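Duas pontas de dedo, uma tampinha e muita teimosia 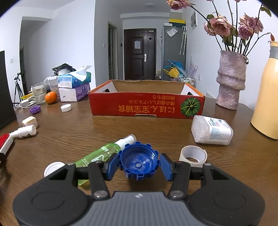
Tampinha azul entre as pontas de borracha, na mesa de casa.

Dezembro começou com a caixa da Juška em cima da mesa e eu sem paciência nenhuma para esperar o fim de semana. A garra manual Gudis já conhecia (uso desde a primeira leva), mas faltava comparar as pontas azuis de borracha com as duras que vinham de fábrica. E tampinha de garrafa é o teste mais cruel que eu conheço: leve, redonda, com a borda cheia de textura, e basta apertar meio torto para ela sair voando!

Fiz 40 pegadas com cada par, sempre tentando segurar a tampa com a rosca virada para cima. Com as duras, perdi a conta dos palavrões. Com as de borracha a coisa muda bastante, principalmente quando a gente fecha devagar e deixa a ponta ceder um pouquinho antes de levantar. Ainda escorrega se a tampa entra muito na beirada, já aviso.

A Radwa El Fassi, do grupo de Prusthorpe, me escreveu contando que chegou a cerca de 500 ciclos sem trocar as dela, só limpando com pano úmido. As minhas estão longe disso, depois comparamos o desgaste.

O par custou 215 na loja da Fosimcombe, frete à parte. Achei salgado, mas comprei o segundo mesmo assim. Na próxima edição quero repetir tudo com o tubo branco e a laranja, que pesam mais e têm outra pegada. Quem tiver a versão antiga do pivô, me escreve, quero saber se a folga atrapalha!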